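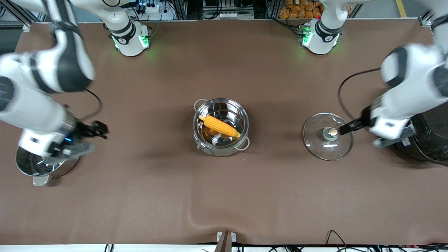 About Cimar

Cimar supplies cookware and replacement parts to canteens, school kitchens and private households. The company was founded in 1962 in Etton as a repair shop for pots and pans. Retail sales were added later. The shop and the parts store still share one building on the Saliba road.

What we stock

Stainless steel pots with two side handles, in 9 diameters. Glass lids with a metal rim, sold separately or with the pot. Knobs, collars, screws and washers for lids. Loop handles and rivets.

How sizes are given

Pot size is the inside diameter at the top edge. Lid size is the diameter of the pot it fits, not the outside diameter of the rim. Measure the pot before ordering a lid. Older pots from our Istum line were made to different dimensions and need the Istum lid, which has a deeper rim.

Repairs

Loose handles are re-riveted. Lid knobs are replaced with the collar as a set. Chipped or cracked glass is not repaired. Normal turnaround is 5 working days. Orders of more than 20 pieces are quoted separately.

Staff

Abla Qaisi, managing director
Nivaldo Guerra, repairs and parts

The counter closes for stocktaking in December. Parts orders received in that period are shipped in January.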